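About Us | Pondance Office Care

Pondance is a small company which helps other small companies to keep their paper in order. We started in Pesden with one rented room, one label printer and a van that belonged to my cousin. Today we are still small, and we like it this way, because the person who answers your call is the same person who comes to your office.

What We Do

Many offices say they are paperless, and then we open the cabinets. Inside are contracts, delivery notes, old tax papers, manuals for printers that left the building long ago. Our work is to sort these papers, put them in proper file boxes and binders, write clear labels, and place everything where your staff will look for it first. We also supply the boxes, the binders, the dividers and the labels. You can order only the supplies if you prefer to do the work by yourself.

A normal visit takes one or two mornings. We come at 8:30, drink the coffee if you offer it, and begin with the cabinet that people complain about the most. We do not throw away any paper without your signature. Please do not clean up before we come! When the papers are still in their usual mess, we can understand how your people use them.

Our People

Bram Van Beek visits the customers and makes the plan for each office. He measures every shelf before we order anything, also the shelves which the customer has measured already.

Beril Güler is responsible for labels and indexes. She wrote our labeling guide, now in its third edition, and she will send it to any customer who asks. If you have papers in Turkish, German or English, she can sort them without help.

Ming-te Lo takes care of the stock room and deliveries. Telephone him in the morning, please, as he is driving in the afternoon.

Lena Urbańczyk joined us in May. She does the invoices and the telephone, and she is building our new order page, which will be ready when it is ready.

Our Supplies

We keep 221 articles in stock, most of them very ordinary. The standard file box comes in blue, gray and black. Blue is ordered more than the other two together, so we always have it. The smallest order is 3 boxes. For orders of 300 boxes or more, please write to us first, so Ming-te can make a delivery plan with you.

Some customers ask if a file box should stand or lie. On a shelf we recommend standing, with the spine to the front, because you can put one finger in the hole and pull it out. On a counter, during sorting, lying flat is fine. Only do not make the pile too high.

Where We Have Worked

Our longest customer is Walach, a family company for garden tools, where we have put in order 99 boxes from two basements. For Fung, a dental laboratory, we made a color system that the technicians could follow also in the evening when the office is closed. We are thankful to both for their patience with our first price list.

A Word About Cabinets

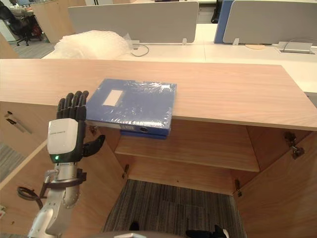
Wen-hsiung Yu
Founder and General Manager

I am often asked why I look so long into a cabinet before I put something in it. A file box in its plastic film can wait on the countertop, it is in no hurry. First I open both doors and look at the shelf, at the hinges, and at what is under the shelf. Some cabinets have no bottom panel, and you see the carpet directly. In such a cabinet I use the shelf for the files, and I leave the lower part for things which may stand on the floor.

I learned this in my first job, in a shipping office, where I had to fill the same cabinet again and again until my manager was satisfied. I was not happy with him at that time. Now I do it the same way.

If you would like us to look at your cabinets, write or call between 8:00 and 4:30. The first visit is free of charge within Pesden.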